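Standing Desks and Desk Gadgets: Your Questions, Answered With Some Suspicion

Last updated in July

We get the same letters every few weeks, mostly from people who have just watched an ad. These are the ones that come up most. Nobody pays us for the answers, and a few makers have asked us to take them down.

Will a standing desk help me lose weight?

Not so you'd notice. Standing burns slightly more than sitting, and a cookie cancels it out. If a sales page gives you a calorie figure to the last digit, ask who measured it and how many people were in the room.

Will it fix my back?

It might feel better to change position during the day. That is a long way from "fix." If your back has hurt for weeks, see a doctor before you see a furniture store. Some of our readers swear by their desks, but some of them also bought a new chair the same month, so who knows which one did it.

How long should I stand?

Until you want to sit down. I have seen charts with exact ratios, and I have yet to see two that match. Tarmo Rätsep, who edits this page with me, stands for phone calls and sits for everything else. He says it's the only schedule he has ever kept.

Is the Bindthorpe worth the extra money?

We borrowed one for 10 weeks. It went up, it went down, and it wobbled at full height when anyone typed with feeling. The maker told us the wobble was "within tolerance." Whose tolerance, they didn't say. The cheaper Jotness wobbled the same amount and had a nicer switch.

What about the Histemow mat?

It's a foam mat. A decent one, but we couldn't tell it from the kitchen mat we already had, and the kitchen mat came in blue.

The box says it lifts 105 kilos. Should I believe that?

Believe it lifted that once, in a lab, with the load spread out nicely. A heavy monitor clamped to the back edge is another matter. Ask for the rating with an uneven load. If the store can't find one, there's your answer.

Do I need memory buttons?

You need 2 heights, sitting and standing. Four buttons is two more than you will use. An app is worse — ours wanted an account and my location before it would raise a table.

How big should the top be?

Bigger than the one in the ad, where the owner seems to have a laptop and a plant and no mail. Measure what sits on your desk now, including the pile you plan to deal with. Depth matters more than width for most people. A shallow top puts the screen too close to your face, and no amount of up and down will help with that.
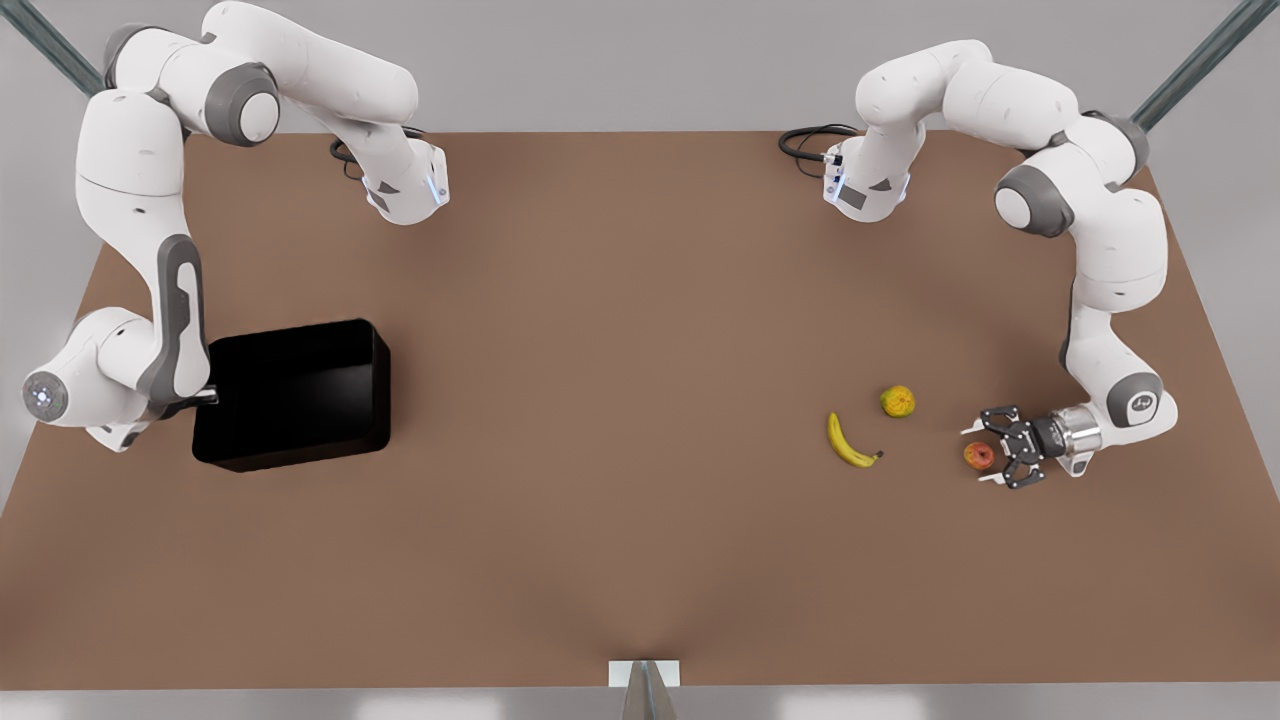
Is a solid wood top better than a coated one?

It costs more and it shows cup rings. Guangming Mao, who has refinished plenty of both, likes wood for looks and coated board for anyone with kids. I'd take his word over the brochure's.

Can I return it if I hate it?

Read the small print. Guo's store offers a free trial, but you pay for the return freight, and the desk has to go back in its first box. Did you keep the box? Most people we hear from didn't.

Do you own a standing desk?

Yes. It has been at sitting height since spring.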